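Sep 15, 2026
Tillwood bench, handheld grippers: start-of-session rules

Went through the Brilgate recordings with Oksana Polishchuk. Of 2,263 episodes, 133 were rejected, most of them for a start with the fingers part closed. The written procedure only says "ready position", and each operator reads that differently.

Wording agreed for rev 4:

Every episode starts with the fingers fully open, nothing between them, both in view over clear table.
Hold still for two seconds before reaching.
Check finger screws and pivot at the start of each shift. Any play, tag the unit and take it out of use.
Wipe the table between sets. No tape marks on the working area.
Do not trim the start of a recording afterwards. Reject it and repeat.
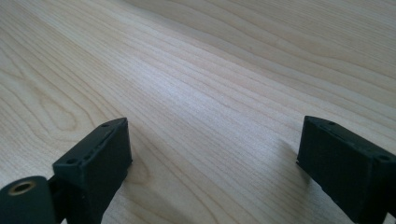 Oksana wants the two-second hold cut to one. Left as is until the Prurkel set is done, so both sets match. Opening width still has no tolerance in the document. I would write it as a figure from the encoder and drop "fully". To do: ask Bondarchuk which value their units report at the end stop, then reissue section 13.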